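Sorting play kitchen bits: by set, by type, or give up?
6 min read

tinribs_and_tea
Started 2025-06-01

Hello all, long-time reader, hardly ever post. I need opinions and I know you lot have them.

We've ended up with three play kitchen sets all mixed together. One was the big Zosik one we bought new in February, one was a bundle from the Manlow nearly-new sale, and the third came down from my sister in a bin bag with no box and no lid for anything. The two kids play with it every single day (wonderful) and then it all goes back in whichever container is nearest (not so wonderful). I sat down last night and counted and there are 146 pieces, and that's without the cards, which I refuse to count.

So do I sort it back into the original sets, or do all the food together and all the pots together and so on? At the moment I've got trays for small stuff and I just chuck things on.

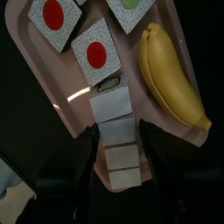
One of the trays on a typical day. Banana in with the dotted blocks.

The blocks are what bother me most. They've got that squiggly maze sort of pattern with a coloured dot in the middle, red on some and green on another, and they're not food, they're not crockery, and I don't know which set they came with. They live with the banana. They have always lived with the banana.

Shelf they go on is 44 cm deep if that helps anyone.

marrowfat

By type, every time. Sets are for shops. A three-year-old does not care that the saucepan was Zosik and the lid was from a jumble sale, they just want a lid that fits the pan, and if all your pans and lids are in one tub you've got a fighting chance of finding it.

Get the blocks out of there though. I'd put them in with building toys and never think about it again.

cupboard_under_stairs

Going to disagree with marrowfat. We did by type for a year and it was miserable, you end up with one enormous tub of food that has to be tipped out on the carpet to find the egg. By set means each box has a bit of everything in it, so you get ONE box down and that's a whole game. Pot, something to cook, something to put it in. Box goes back up, next box comes down. Ours are on rotation and it's like getting new toys every couple of weeks.

Also who cares about the original sets, make your own! Mine are called breakfast, shop and picnic.

marrowfat

That isn't by set then, is it. That's by game. You've invented a third thing and claimed it for your side.

cupboard_under_stairs

Fine, by game. I still win.

tinribs_and_tea

Ooh I like by game. I had a go this morning while they were at their nan's and got everything for a shop out on the black mat to see how much of it there was. Bigger than I thought once it's spread about! 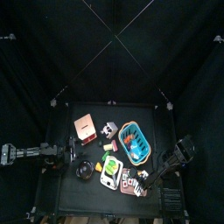 Page 2 of 3

tinribs_and_tea (continued)

So I've got the pink cardboard box in there, which I've been saving, and the red piece by it that looks like an oven door, plus that little white and pink thing I've always called the sink. Then the basket for the shopping, with something orange and the blue carton in. And the cards are on the pink tray, which is the bit I'm pleased with, as they normally end up bent at the bottom of everything.

Is an oven wrong for a shop? I feel like it might be a bakery. Does a shop need a sink?

pegbag_44

A shop with an oven is a café and then you can have your sink as well. Sorted.

The slotted baskets are great by the way, crumbs and fluff fall straight through. Don't put the cards in one, they get posted out through the gaps. I found ours behind the radiator when we moved.

marrowfat

Cards on an open tray will last until teatime. Zip wallet or a tin with a lid. I'll be amazed if you've still got a full pack by next weekend.

tinribs_and_tea

I've never had a full pack, so no pressure there.

ornovton_mum

Watching with interest. I help at the toy library in Ornovton and we lend play kitchens out in crates, and we went the other way entirely: everything goes by colour. I know! I know. It sounds mad but the little ones can put it away themselves, even the ones who can't tell you what a colander is. Red things in the red crate and off you go. We've got 189 pieces out on loan at the moment and hardly anything comes back missing.

It does fall down with white. Nearly everything big in a play kitchen seems to be white.

cupboard_under_stairs

By colour?? I need a lie down.

marrowfat

For once we agree.

pegbag_44

I think it's lovely for a toy library and I'd go up the wall with it at home. What happens to a thing that's two colours?

ornovton_mum

Whichever crate the child picks. No arguments allowed from grown-ups, that's the rule on the wall.

tinribs_and_tea

Right, update. Went with by game, sorry ornovton_mum, though I might pinch the bit about letting them choose. The next one I tried was cooking. 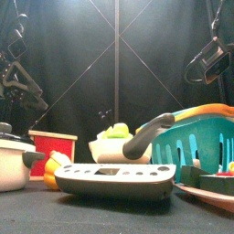 Cooking is the game that gets fought over in our house, so I wanted enough proper pans for two of them to be busy at the same time and not be grabbing. Ours is one kettle between two and there have been tears. I've let the white pot with the black lid and the teapot (kettle? it has a green knob on top and a long dark handle, we say kettle) go in together, so there's one each, and the big flat grey and white thing with the buttons sits in between as shared property. I say it's the scales, my daughter says it's the hob, I've stopped arguing. Yellow pepper is in as well, or it might be a squash, and the wooden box with the red side can be the cupboard.

Trouble is the basket. It takes up so much room, even tipped over, and I'm not sure it all goes back on the shelf.

cupboard_under_stairs

It's the hob. Your daughter is right.

pegbag_44

I'd have said scales! Big button at one end, display, flat top. But if she's cooking on it, hob.

Put the basket on the floor next to the shelf and stop trying to fit it in anything. Ours holds the dressing-up hats when the food's out.

marrowfat

Or put the small things inside the basket and the basket on the shelf, handles of the pans facing out. You've got 44 cm, that's plenty. Mridha do a stacking crate that would fit two deep if you want it neat, I've had mine for years and the corners have only just started to go. I wouldn't pay full price, wait for them to come up second-hand.

And what did you do with the blocks?

tinribs_and_tea

Still with the banana.

marrowfat

I despair.

ornovton_mum

Let her keep them together, it's obviously a system. If you ever want rid of spares we'd have them like a shot. We're nearly at 100 families now and the food goes out quicker than anything.

tinribs_and_tea

I'll have a dig for you, there are definitely more carrots than any family needs. Can drop a bag off when we're next over your way, probably after half term washing is done!

Related threads
Wooden or plastic play food, which lasted longer?
Washing second-hand toys without wrecking the stickers
Manlow nearly-new sale: what time do you have to get there?
Shelf ideas for a box room that's also the playroom
Zosik kitchen, missing tap, can you buy one on its own?

We use cookies to keep you logged in and to remember which threads you've read. By carrying on you're agreeing to this. You can change your mind in Settings.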